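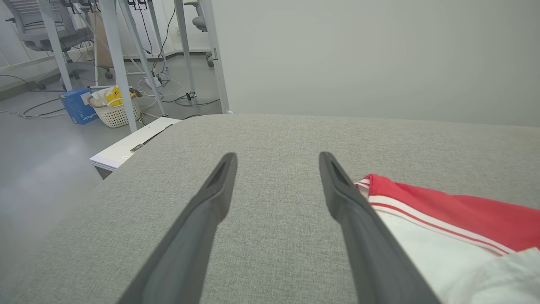

What do we ask from you in this report? We ask you to release the second part of the equipment budget, 1,683 dollars, before the January orders.

Report to Granivix, December 30, 2019
Prepared by Amanuel Tsegaye

The offer from Kravchuk for spare fingers came in November. It is valid for 18 weeks.
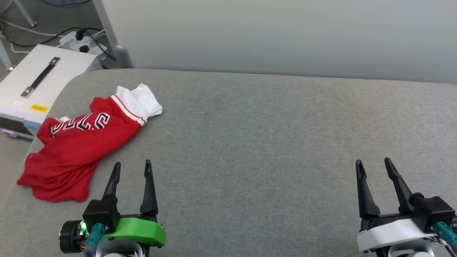 Spare parts are the biggest line in the new plan. Damilola Adeyemi proposes one common stock for both arms, and I agree with her. The covers are green on one arm and white on the other, but the grippers both have two fingers, so we asked for one price for all of them. Zelto did not answer yet.

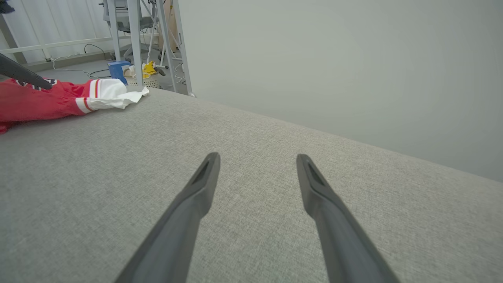

We also want to buy more garments for the folding work, and Macario Ledesma has made a list with nine kinds. It includes more sportswear, in other colors than the red piece with the striped white part which is on the gray surface now. The cost is small and stays inside the first budget.

Still open: delivery cost from Prullholm, and the service contract for year two.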